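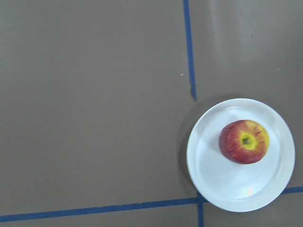 Grid Sampling for Soil Fertility: Cell Size, Core Count and What the Map Can Support
Speaker notes, Usman Naqvi

Opening

Start with the title slide up and the lights as they are. Introduce Khurram Bangash, who ran the fieldwork at Canwood and will take the questions on equipment. Mention that the handout has the lab methods on the back, so there is no need to copy them down.

The subject is how to divide a field for soil sampling, and how far the divisions limit the conclusions. Fertilizer rates are not covered. Anyone who came for rates should look at the state extension tables, which do that job well.

Terms

Define these before going on. People use them loosely and it causes trouble later.

Core: one push of the probe, to a fixed depth.
Composite: several cores mixed in one bucket and bagged as a single sample.
Cell: the area a composite is meant to represent.
Point: a location where cores are taken close together, with the values between points filled in later by calculation.
Zone: an area drawn by judgment, from yield history, soil type or slope.

Cell sampling and point sampling can use the same grid and produce maps that look alike. The numbers behind the maps do not mean the same thing. A cell value is an average over an area. A point value is a local reading, and the color between two points is an estimate.

Why use a grid at all

A random walk across the field gives one average. For a uniform field, one average is enough. Few fields are uniform. Old fence lines, feedlots, filled ditches and former manure piles all leave marks in phosphorus and potassium that last for decades. An average across an old feedlot and a worn hilltop describes neither place.

A grid forces the sampler to visit ground that would otherwise be skipped. Left alone, most people avoid wet corners and long walks. I have done it myself.
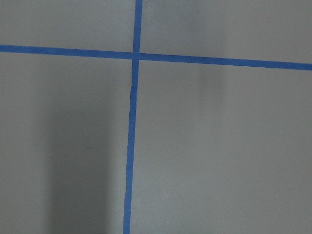 The second reason is repeatability. If the corners are recorded, a different person can return in a later year and sample the same cells. Without recorded corners, a change between years may be a change in soil or a change in where the probe went in, and the data will not separate the two.

Canwood layout

Put up the field outline. The Canwood field is 92 acres, with a creek along the south side and a road cut on the east. We laid it out in November, after harvest and before the ground froze. Cells were four acres where the boundary allowed it. Partial cells along the creek were merged with a neighbor if they were too small to justify a bag of their own.

Point out the merge rule and read it aloud. It was written before the samples were collected. Merging after the results come back is a common mistake, and it hides exactly the variation the grid was supposed to find.

We took seven cores per cell. Khurram would have preferred more. The budget for probe time was fixed, and the choice was between more cores in fewer cells or fewer cores in more cells. We chose the cells. State this plainly if asked; it is a weakness in the potassium figures in particular.

Depth was held constant with a collar on the probe. In loose ground the collar rides down and the core comes up long. Check against a mark on the probe itself.

(Pause for questions on layout. Keep it short.)

Boundaries and drift
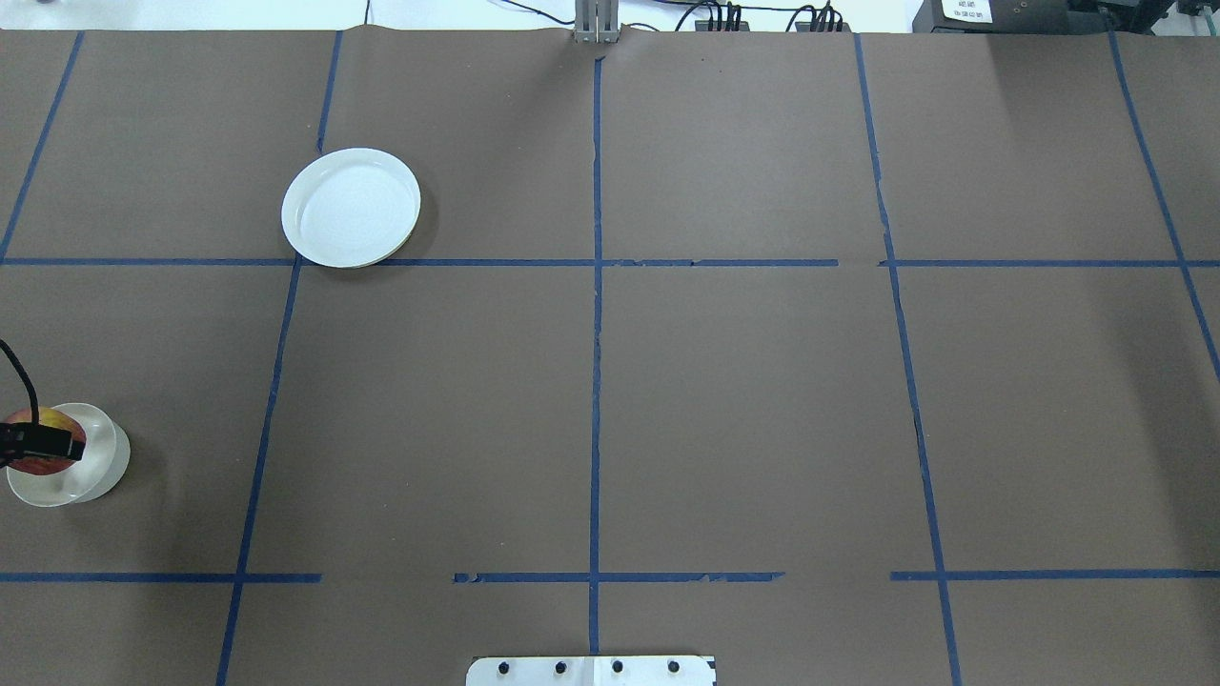 A grid that is square on the plan is seldom square by the time it reaches the ground. Lines are started from a fence or a road, and neither can be trusted to be straight. The same difficulty appears at table scale. With blue tape on brown paper, the line second from the left slants gradually to the left on its way down the view, while the center line runs nearly straight. Some of what looks like slant may come from the viewing angle, and from a single view there is no way of telling how much. A field photograph has the same limit, and a boundary should never be digitized from one without control points.

In the field, the remedy is to set a baseline down the middle and measure outward in both directions. Working from one edge to the other puts all of the accumulated error into the last row. Working from the center splits it. Receivers with a correction signal make this less serious, but the habit is still worth keeping. Signals drop under tree lines, and tree lines are where the odd cells are.

Cell edges also need a rule for cores. Ours was to stay well inside the edge, with extra distance along the road cut, where gravel dust raises the pH reading.

The Bhutto strip

Short section. The Bhutto strip is the narrow piece west of the lane, named for a former tenant. It was sampled as a zone, with no grid. It had been in grass the whole time, and the cell width would have been greater than the strip. One composite was taken for the whole piece. It is shown hatched on the map so that no one compares it with the cells directly.

Lab handling

All bags went to Luvis under one order. Splitting a field between labs adds a difference that looks like soil variation. If labs must be changed between years, send a set of stored duplicates to the new one.

We submitted four blind duplicates, numbered in sequence with the rest. Phosphorus agreed well. Potassium agreed less well, and the cause was drying temperature in at least one case. The lab reran those bags on request.
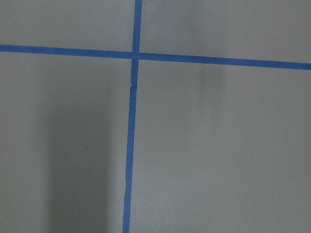

Moisture at bagging should be noted. Wet samples held in a warm truck will shift in nitrate within a day, so nitrate from this set was not reported. The rest of the panel is much less sensitive.

Reading the map

Show the map with smoothing off, then with smoothing on. Leave each up long enough to be studied. Ask which one shows the data.

The smoothed map has contours that cross the creek. No core was taken in the creek. The software draws them anyway unless the boundary is supplied as a break line. Set the break line first, then interpolate, then check that the value at each sampled location still matches the lab sheet.

Color classes matter as much as the method. If the class limits are set automatically, a narrow range of values fills the full color scale and a uniform field looks patchy. Fix the limits to the fertility categories in use locally and keep them the same in every year.

Trurnavach comparison

Use only if time allows. Trurnavach is flatter, with one soil series over nearly all of it. Cell values there fell in a single category for phosphorus. The grid cost the same to run per acre and changed no decision. The recommendation was to go back to a single composite, with a separate one for the old barn site.

Items for the handout

Record the baseline ends, the merge rule, the probe depth and the lab order number on the same sheet. Keep the sheet with the results. Store a portion of each dried sample if there is shelf space.

Corrections to the handout should reach Khurram by 5th January. Revised copies go out with the field outlines attached.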